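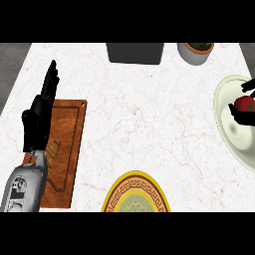 Bendik Isaksson asked last time why we bother with demos in sim at all, if the real arms are sitting right there in Costello. Fair question, and it eats the first part of today.

Short version: resets. In sim a reset is one keypress. On the bench somebody puts the tomato back by hand, every time.

Numbers for the Furnari set (kitchen, two arms):
2239 episodes recorded
2000 kept for training
rest held out, do NOT train on these, I will check

Task text for the one at the top is tomato and bowl. Other arm has no job in it. Still gets logged, all joints, every step. People drop the idle arm to save space and then the policy has no idea what to do with it. Don't.

What goes in an episode
- camera frames, joint positions, hand commands, same clock
- task sentence, plain words
- success flag, set by the operator at the end, not guessed later from the file name (yes, group 3)

Variation. Move the objects between episodes. Move the start pose too. If the bowl is always on the right the model learns "go right" and you wont notice untill somebody moves the bowl. Waltus script shuffles positions but not the lighting, do that yourself.

Failures: keep them, separate folder. Fumble and recover in the same episode = success, leave it in, dont trim the fumble.

For next time: read the Carkholm handout up to section 8, skip the proof. Each group records 3 operators, same task, and plots episode length per operator. Bring the plot.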